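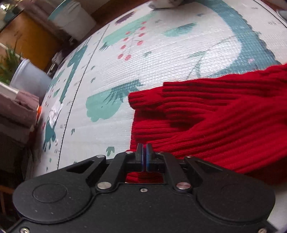
Black body, silver fasteners

Dromar Side Entry Step for Full-Size Passenger Vans
By Laltby
$262.00
In stock, ships from our Purves warehouse

If you have ever stood next to a shuttle van and watched a grandmother in her good shoes try to work out which foot goes first, you already understand why we make the Dromar. The floor of a full-size van sits a good way up off the pavement, and the factory sill is narrow and slippery on a rainy morning, and most of the people climbing in are carrying a bag in one hand and holding on to somebody's arm with the other. A proper step in the middle of that climb makes the whole business so much kinder on everyone, the driver included!

The Dromar hangs below the sliding door and gives your passengers a wide, flat place to put a foot on the way up and again on the way down. The drop from the van sill to the tread is 8 inches, which we settled on after a long winter of trying it higher and lower on our own vans (the lower one was lovely to climb and scraped on every driveway in town). The tread has a raised grip pattern that drains through to the road, so slush falls out of it instead of sitting there and freezing.

Saodah Wuisan drew up the first version when she was driving a church van herself, and she still signs off on any change we make to the brackets. She is the one who insisted on a yellow front edge. We used to sell it as an extra and have folded it into the price now, as nearly everyone was ordering it anyway.

What comes in the carton
Step assembly with grip tread and yellow edge
2 mounting brackets, left and right
Bolts, washers and lock nuts
Printed instructions
A small tube of thread locker

Weight rating: 540 pounds
Finish: black powder coat
Mounting: bolts to existing holes in the frame on most long and standard wheelbase vans

Fitting it
Most people with a socket set and a friend can have the step on in an afternoon. You will want the friend, mainly to hold the far end level while you start the first bolts. Park on flat ground, set the brake, chock the wheels, and leave every bolt finger-tight until both brackets are on and you have checked that the door slides freely. Then tighten from the middle outward. Go back over the bolts after your first week of driving, and once a year after that. We do ours in January with the rest of the winter jobs.

If your van carries the long-range fuel tank, please call before you order. The rear bracket needs to be swapped for the offset one, and we would much sooner put the right part in the carton than have you lying on a cold driveway wondering what went wrong. Callum Cruickshank answers the phone most mornings and he will happily talk vans with you for as long as you like.
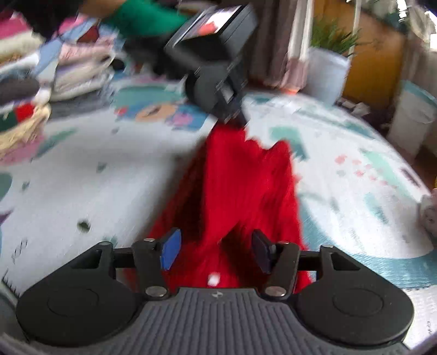

Can I leave the step on when the van goes through an automatic car wash?
Most brush and touchless washes are fine with it, as long as the track is wide enough for the van plus the step. Conveyor washes with a raised guide rail on the passenger side are the ones to stay away from, so ask the attendant before you pull in.

Goes well with
The Clamitero grab handle bolts inside the door pillar and gives people something solid to hold while they use the step. Order the two together and we will ship them in one carton, with no second shipping charge.

Returns
Send back any unused step in its carton and we will refund the price of the step. Brackets that have been bolted up can be exchanged if they turn out to be the wrong pair for your van.

Page updated 12 September 2018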